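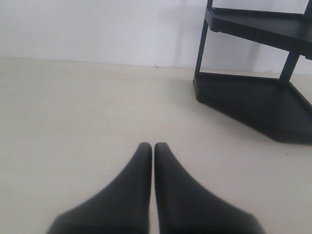 Yurani Ticona thinks the old key cabinet should have gone years ago. In her view a closed box with a sticking door only encourages people to leave keys in their coat pockets, and a rack in plain sight will do more for the building than any sign-out sheet.

The cabinet in question was bolted up at the Naseri Building in Trakulstead in 1982 and came down this week. Its replacement is a freestanding rack in black metal, in use from 12 December 2024. The change covers all shared keys for the ground floor, the two stairwells and the rear store. Tenants' own office keys are not affected.

The rack is built from slender square-section rods. It has two trays, one above the other, both with a raised edge and clipped corners, and J-shaped hooks project from the side. It needs no drilling. The old cabinet was held by four anchors, two of which had worked loose, and the plaster behind it has been filled and painted.

Under the new arrangement, key sets hang from the hooks by their main ring. The upper tray is for sets that have been returned but not yet checked. The lower tray takes tags, spare split rings and single keys waiting to be matched to a door.

Ariel Sison drew up the key list. The cabinet had 25 numbered positions, and the list now runs to 23 entries. Three positions held keys to locks that no longer exist, and one set had never been given a number. The obsolete keys have been handed in for scrap.

Tags are being changed at the same time. The paper ones had faded, and several carried room numbers from before the second renumbering. The new tags are supplied by Karton and use the door code in place of the room name. The code is stamped on both faces. Holders of a set with a paper tag should exchange it at the front desk before the end of February. 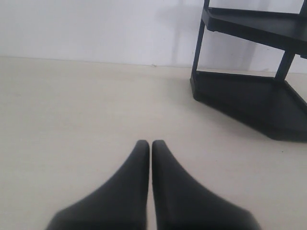
Placement and floor clearance

Ticona and Sison looked at several spots before settling on a section of plain wall inside the ground floor office. The rack stands clear of the swing of the door and away from the radiator. The floor next to it is to be left open so that the trays can be reached from the front and from one side. Boxes, deliveries and umbrellas should go in the rear store.

The cleaning schedule is unchanged. The rack may be lifted for cleaning, but the key sets should be taken off the hooks first and put in the upper tray. It should then go back in the same position.

Large sets were the main point of discussion. The stairwell set carries more keys than any other and used to jam the cabinet door when it was hung on a lower position. Splitting it in two was considered and rejected, as both stairwells are checked on the same round and a single ring is harder to mislay.

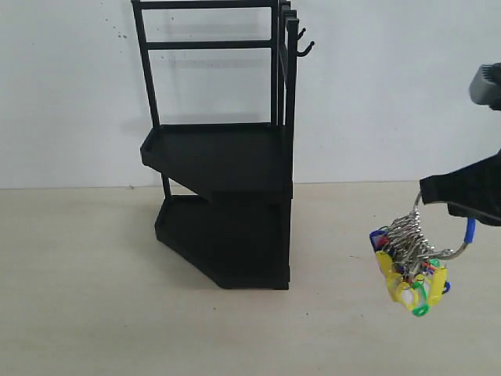
Sets of that size should be hung one to a hook, with the ring pushed fully back into the curve. Smaller sets may share. Anything that will not hang without touching the tray below should be laid in the tray. A second rack of the same pattern has been priced with Plullel in case the hooks prove too few, and a decision will follow in February.

The sign-out sheet stays in use for now. Entries need a name, the door code and the time out — initials alone will no longer be accepted. Keys taken for less than 20 minutes still have to be entered.

Lost keys should be reported to the front desk on the same day. The charge for a replacement set remains as it was, and damaged tags are exchanged free.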